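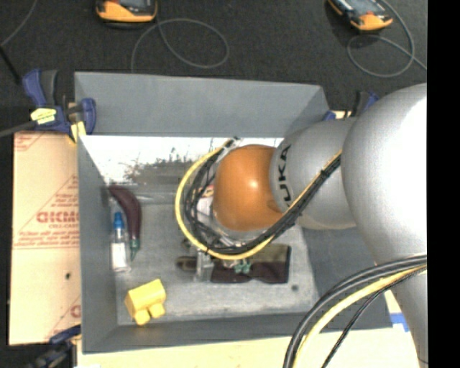
Bins, work surfaces and floor covering – periodic inspection

Site: Wultmont, sorting room
Date of inspection: April 29, 2026
Inspected by: Kyung-hwa Hyun
Accompanied by: Kiều Đồng
Previous inspection: January
Form 183

Result codes: S = satisfactory. M = minor, fix at next clean. A = action required, see list at end. N = not checked.

1. Bins

1.1 Large grey bin, rim free of splits and sharp edges. S
Comment: Run a gloved hand around the full rim, including the underside of the lip. No snags found.

1.2 Corners free of stress marks. M
Comment: Slight whitening at one lower corner, same length as recorded in January. Mark the end of it with a paint pen and measure again next time.

1.3 Inside base clean, no grit, tape or label residue. M
Comment: Label adhesive on the base. Warm water and detergent first. No solvent without checking with Lợi Lâm.

1.4 Bin sits flat and does not rock when pressed at opposite corners. S

1.5 Contents below the rim. S
Comment: Mixed items are acceptable in this bin provided nothing projects over the side. Glass and blades go to the lidded container in the store room.

1.6 Load marking legible. A
Comment: The marking has worn off. Kitar supplied the bins and can supply replacement labels. The limit in the room register is 11 kg, and that figure applies until the label is back on.

1.7 Spare bins nested no more than 5 high. S
Comment: Stack in the store room was within the limit. The bottom bin is hard to separate from the next one up. Do not lever it with a screwdriver – there are two gouged rims from this already.

2. Work surfaces

2.1 Cream surface clean, dry and free of loose items. S
Comment: Wiped by Tài Dương before the inspection. Please leave surfaces as they are next time, so the usual condition can be recorded.

2.2 Edges sound, no lifting or chips. M
Comment: One small chip at the front edge. Not sharp. Fill when the colour-matched filler arrives.

2.3 Surface level. S
Comment: Checked with a 600 mm level in both directions.

2.4 Front edge clear for standing access. S

2.5 Cleaning product labelled and in date. A
Comment: The Fledeo spray bottle had been refilled and the label was unreadable. Bottle removed. Decanted products need a name, the date of filling and a hazard statement.

3. Floor

3.1 Dark charcoal covering flat, no raised seams. S
Comment: Seams checked by foot and by hand. The seam near the doorway was re-glued after the January inspection and has held.

3.2 Free of small dropped items. M
Comment: The speckled pattern hides screws, pen caps and offcuts. Use a torch held low to the floor. Vacuuming alone does not pick up anything heavy.

3.3 Stains or damp patches. S

3.4 Walkways clear to full width. A
Comment: Two flattened cartons leaning in the walkway to the store room. Moved during the inspection, but cartons were also noted there in January.

4. Lighting and general

4.1 Lighting even over the work area. S

4.2 First aid kit sealed and in date. S
Comment: Next expiry is the eye wash, month 11.

4.3 Waste and recycling emptied. S

4.4 Store room upper shelf. N
Comment: Step stool out for repair. Kiều Đồng to check when it is returned.

Actions

1.6 Replace load label. Trí Khổng to order.
2.5 Label all decanted bottles, including those in the store room. Tài Dương.
3.4 Find a permanent place for cartons awaiting collection. Lợi Lâm to propose a location.

Items coded M do not need a separate work order. Initial and date this sheet when each is done, and leave it in the folder by the door.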